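Frequently Asked Questions: The Ziltorside Sunday Food Share

Who can use the food share?
Anyone living in Ziltorside or Crichton, and we do mean anyone. You won't be asked about your job, your rent or how your month has been going. Give us a first name and tell us how many people you're feeding, and that's all the paperwork there is.

When should I come?
Sundays, from 11 in the morning. Please don't feel you have to line up early – the last bag of the day is packed the same way as the first, and Jean Rennie at the front desk would much prefer you had your breakfast in peace.

What kind of food do you give out?
Mostly things that keep: pasta, rice, canned vegetables, beans, oats. Fresh produce depends on the season, and in July you may well go home with more zucchini than you ever wanted (sorry, and we do have recipes!).

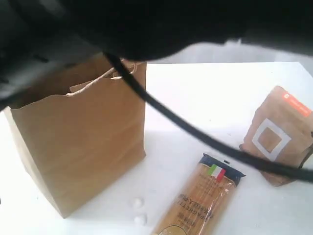
Spaghetti and a paper bag on the packing table.

Can I ask for particular foods, or leave some out?
Please do! If your family doesn't eat pork, or somebody has a nut allergy, tell Milagros Iglesias when you sign up and she'll put it on your card. We can't promise every brand or flavor, but we can nearly always swap one thing for another. If you only have a microwave or a hot plate, mention that too, and we'll go easy on the dried beans.
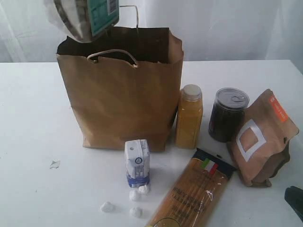 Swaps can also be made on the day, so if you get home and find something you can't use, bring it back the next Sunday and pick something else. Unopened packages only, please.

I can't get to you. Do you deliver?
Yes, within 7 miles of the hall. Achilleas Lazaridis plans the routes and likes to hear from new people by Friday evening. Leave a message on extension 3181 and speak slowly with your street name – the machine is older than some of our drivers.

How do I donate?
Drop food in the bin outside the Skevance store, or bring it along on Sunday while we're open. We're always short of cooking oil, coffee and anything for school lunches. Clean paper bags with handles are welcome too. 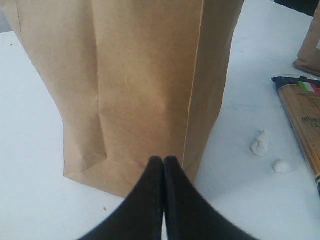

3 min read

Do you take homemade food?
We can't, I'm afraid, and I know that disappoints some wonderful bakers. Iona Cairns runs a bake table at the Jotenach spring fair and would love to hear from you.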